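Is the new Kellodance live album really live?

Kellodance board > Recordings > General

plinthmouse
Posted Thursday, March 30, 2023

I've had "Nights at the Shek" for a few weeks now and I want to know if I'm the only one who doesn't buy it. 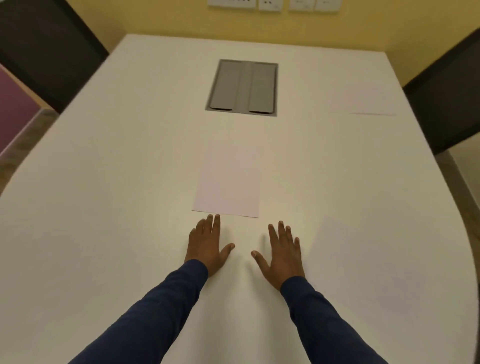 The sticker on the front says "one night, no overdubs." I've played it start to finish maybe a dozen times, twice on headphones with the lights off, and the more I listen the less I believe it. The crowd noise between tracks four and five is the same crowd noise as between tracks eight and nine. Same whistle, same guy yelling something that sounds like "Tuesday," same drop-off. You don't get that in a room. You get that from somebody dragging a clip.

I don't mind a fixed-up live record. Most of my favorites are fixed up. I mind paying for the sticker.

gutterbrass
I was at the Shek that night in February. The place holds 200 and it was full. The accordion player broke a strap during the second waltz and they stopped and started over. Where is that on the record? The waltz on the album runs straight through.

So either they used a different night or they cut it. Cutting I can live with.

low_oboe
They restarted it, so they used the second take. Mystery solved? "No overdubs" doesn't mean "no editing." You can trim a false start and still be telling the truth.

plinthmouse
Sure, and you can trim a lot of other things and still be telling the truth, which is why I don't trust the word. What about the whistle?

low_oboe
I listened for the whistle. I hear a whistle in both spots. I don't hear the same whistle. People whistle at shows.

gutterbrass
It's the same whistle. Load both gaps into any editor and line them up.

marzipan77
Can we talk about the singing for a second? I don't care about the whistle. She's flat all through "Letter from the Dry Dock" and they left it in. Who fakes a live album and leaves that in? If I were going to patch one thing it would be the held note at the end.

plinthmouse
That's a fair point and it's the best argument I've heard for the other side. But leaving in a bad note is cheap. It makes people say exactly what you just said.

marzipan77
So a good note proves it's fake and a bad note proves it's fake. OK.

plinthmouse
I didn't say it proves anything. I said it doesn't prove the opposite.

ferry_tenor
Long-time reader, I don't post much. I mixed front of house in small theaters for 11 years and I'd like to push back on a couple of things. Crowd noise gets pasted in all the time to cover the gap when somebody tunes up or talks too long. It says nothing about whether the music was touched. An overdub is a new performance laid over the old one. Applause isn't a performance.

What bothers me more is the piano. On tracks one to six it has that boxy sound you get with the lid nearly shut and two mikes shoved under it. On track seven it opens right up. Nobody re-mikes a piano in the middle of a set.

gutterbrass
There was an intermission after six.

ferry_tenor
Was there? Then I take back the piano. They could easily have moved things at the break. I still think it's a big change, but OK.

low_oboe
Thank you for being the first person in this thread to take something back.

sallowhorn
The Nondadico review gave it a rave and said you can "hear the floorboards." I can't hear any floorboards. I've also read their reviews for years and I've never seen them dislike anything on Flivitz, so make of that what you will.

marzipan77
Flivitz is a tiny label. Maybe they only put out good records.

sallowhorn
They put out the Christmas one.

marzipan77
Fine. They put out the Christmas one.

gutterbrass
I lined up the crowd noise like I said. The whistle and the yell match for 3 seconds, then they part ways and you get different clapping. I'd call that a paste with real applause faded in under it. So plinthmouse is right about the clip. I don't think that gets you to overdubs.

plinthmouse
It gets me to "I'd like my money back on the sticker." The whole thing is only 55 minutes. They had room to leave the strap in! I would have loved to hear the strap. A band stopping dead in a waltz and starting again is more fun than anything on side two.

low_oboe
Side two has "Cold Supper" on it and I won't hear a word against "Cold Supper."

plinthmouse
"Cold Supper" is good. The tempo is suspiciously steady.

low_oboe
They have a drummer.

ferry_tenor
Has anybody written to the label and just asked? Small labels usually answer.

plinthmouse
I wrote last week, no reply so far. I'll post it here if they send one, and I'd bet on a nice paragraph that doesn't mention the whistle.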